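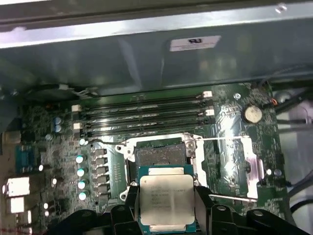 Lists > Ostow Manipulation > Archive > Data Collection

Re: Processor handling – request for further examples

Dear colleagues,

Thank you for the comments received on the May release. Babak Ebrahimi raised a point on behalf of the Cernance group which deserves a full reply:

> The May set holds 900 demonstrations, but only 80 of them
> concern the processor and its socket. Our policy handles memory
> modules well and is poor at the socket. Could the next
> round be weighted toward this task? We would also ask that
> failed attempts be kept and marked as such.
> B. Ebrahimi

We agree with both requests. The next round will add 300 demonstrations of processor handling, recorded by teleoperation with the wrist camera running throughout. Each will begin with the load plate already open.

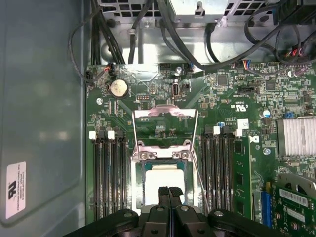 Operators are asked to observe the following.

1. Hold the processor by its edges. Contact with the pins in the socket ends the demonstration, and the board is set aside for inspection.

2. Do not trim pauses. Hesitation above the socket is part of the record.

3. Mark each attempt as placed, misaligned or dropped. Failed attempts are to be uploaded with the rest.

4. Change the position of the chassis after every 60 attempts and note the change in the session sheet.

Wumbei will check the labels before release – questions about the label format should go to them directly. Sites that wish to contribute boards of a different layout should write to this list by the end of the month.

With regards,
Data Coordination, Puritz Laboratory

This site uses cookies to remember your archive settings. Accept | Decline

Contact the list owner | Copyright Ostow | Back to top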